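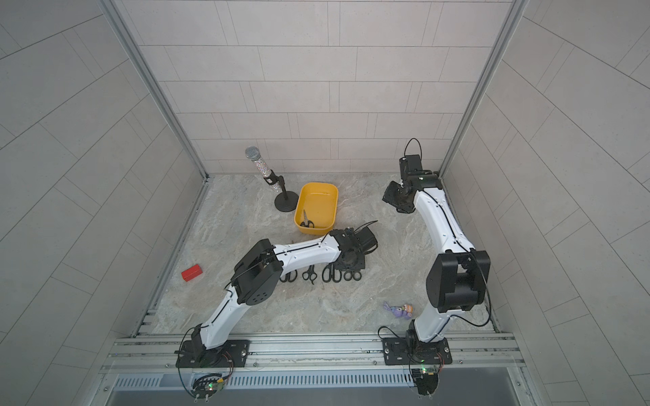 July, 9:40 pm

OK, gripper night on the two-arm cell, scissors into the yellow bin again. I keep saying I'll move on to something softer and then the scissors annoy me and I go back. Writing this up before I forget which settings went with which fingers.

Left arm has the Naltico fingers on it, right arm still has the Lukerier ones. Same job for both, same bin, same controller settings as far as I could match them. Finger speed capped at 400 on the controller for both, which is slower than I like but the Lukerier fingers chatter above that and I wanted it fair.

Naltico first. Really nice closing feel! It comes down on the handle loops and the pads sort of settle instead of snapping shut. The big chunky loops are easy for it. The slim pair is where it gets fussy: if the approach is a little high the fingertips skate over the top of the loops and it closes on air, and the width reading looks fine because thin plastic and no plastic are so close together. Need a better grasp check for that. Current draw maybe? I logged it at 2000 Hz for the last batch so the data's there, I just haven't looked.

Lukerier: grippier, uglier. It grabs the slim ones no problem but drags the neighbor along if they're lying close, and then the whole row is crooked for the next pick. Spacing them out fixes it (of course), but that's cheating, I want them side by side. Also the cable loop over the top of the right gripper worries me when the wrist rolls far. No snag tonight. I'd still like to shorten it or clip it down before anyone runs this overnight.

Parking: sent the right arm to the back of the cell while the left worked the row, and that cured the elbow warnings. I had 2 of those earlier with both arms up front, both at the same waypoint, both my fault for copying the path and not mirroring it.

Side note on the Hsieh teleop script, it forgets the home pose if you restart only one arm. Restart both. I lost a good chunk of the evening to this and I'm writing it down so you don't.

Leaning Naltico for the handles, but I haven't tried it on anything squashy, so the purple plush is next, then the red block. The rhinestone mic is staying in the Pevoldale task set, and I want to see what all that sparkle does to the depth estimate.

To do: grasp check from current, clip that cable, new pads for the right side (the last set is in the drawer under the bench, I think?)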